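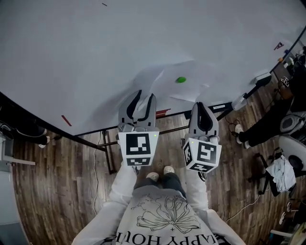 白い面は物を見つけやすい反面、長く見ていると目が疲れませんか、とのJanaka Royの問いかけから、見学後の意見交換は始まった。受け入れ側の回答は、照明の当て方による差が大きく、卓面の色だけでは決められないというものであった。本報告でも、卓面と照明に関する事項を中心に記す。

## 見学の概要

- 見学日：2024年6月12日（水）
- 見学先：Koledgate 卓上作業室
- 受け入れ：Kormont 施設担当
- 参加者：3名

当方では作業室の改修を予定しており、作業台の選定と室内の明るさについて参考とするため、見学を申し入れた。3月に訪問したCoelhoの施設は小部屋を並べた構成であったが、今回の施設は一室に作業台を置き、周囲を歩いて回れるようにしている。

## 作業台と床

作業台は大型で、脚と横桟は黒い金属製である。卓上には白いシート状のものが敷かれ、ところどころに皺や折れが見られた。小さな緑色の球は、白地の上では離れた位置からでも容易に見分けられる。赤い小片も卓上の数か所にあり、小さいながら目に留まった。

シートの皺については、参加者の間で見方が分かれた。球のように転がりやすい物を扱う場合、多少の凹凸がある方が置きやすいとの意見と、紙面や薄い部品を扱う当方の業務には平らな面が望ましいとの意見である。当方で試用する際は、敷物のある台とない台の両方を用意することとしたい。

床は濃い茶色の木目で、白い卓面との明暗の差が大きい。台の縁が分かりやすい点は評価できる。一方、床には細い白色のケーブルが通っており、当方の改修にあたっては、配線の経路を台の配置と同時に検討する必要がある。

## 天井と照明

天井は白く、梁が露出している。照明には長方形の蛍光灯が用いられている。光沢のある面では灯具の反射が筋状に現れるため、見る角度によっては小物の輪郭よりも反射の方が目に付く。
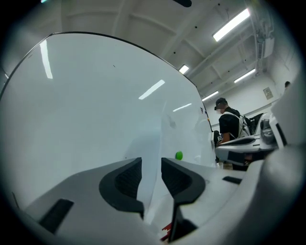 写真2　白い面の上の緑色の小球と天井の蛍光灯

意見交換では、Grullbyの艶消し天板を候補に加える案が出された。価格は1枚200ユーロとのことであるが、送料と設置費は含まれていない。現在の予算枠1,640ユーロに収まる枚数は、見積書の到着後に改めて確認する。

## 今後の対応

1. 艶消しと光沢の2種類の天板見本を取り寄せ、当方の照明の下で比較する。
2. 作業台の寸法と配線経路を平面図に記入する。
3. 敷物の交換頻度について、Kormontに書面で照会する。

業務時間中にもかかわらず見学を受け入れ、当方の質問に丁寧にご対応くださった関係各位に、厚く御礼申し上げる。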